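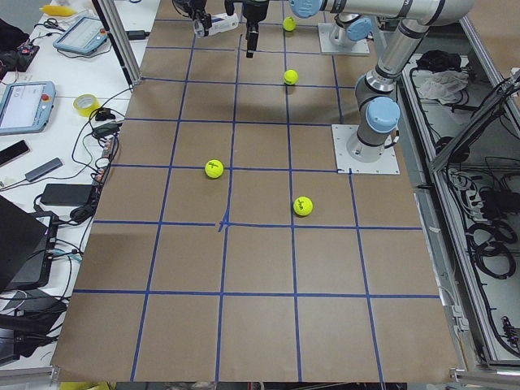 Issue 19

Mudska to Put Two-Arm Packing Cells Into Its Omside Returns Center

OMSIDE, 17 April 2021 – Mudska, which sorts and repacks returned sporting goods for online stores, will start using robot arms at its Omside center in May. The arms will take over part of the repacking work now done by hand, beginning with tennis balls and the cans they are sold in.

The cells are being set up with Cronin, an engineering firm that has worked with Mudska on its conveyor lines. Trials are being run on a taped bench, with the balls placed in different squares of the grid.

The Omside center employs 81 people. Mudska said no jobs will be cut as a result of the change. Staff on the repacking line will move to inspection, customer claims and running the cells, and 15 of them have signed up for operator training. Pay grades for the new operator posts will be set before the first shift.

"Repacking is hard on the wrists and people don't like a full shift of it," said Cormac Buckley, operations manager at Omside. "The arms are slower than our best packers. We want them on the dull part of the job, and we want the people who know the stock checking it."
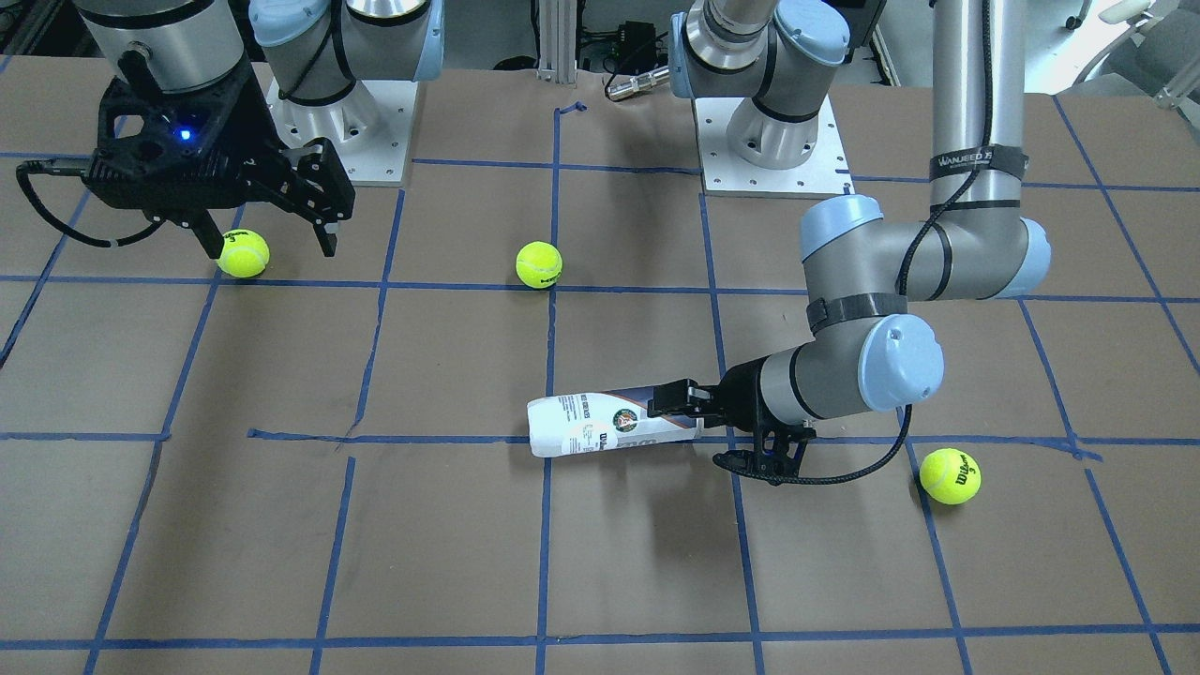

One arm holds a ball can while the other gripper is open over a ball.

Each cell is expected to handle 300 cans per shift once it is in regular use. Damaged cans and mixed sets will still go to a person. Operators can stop a cell at any time and will not need a supervisor's approval to do so.

Nunimex will supply spare parts and service for the cells.

Media contact: Press Office, Mudska, Omside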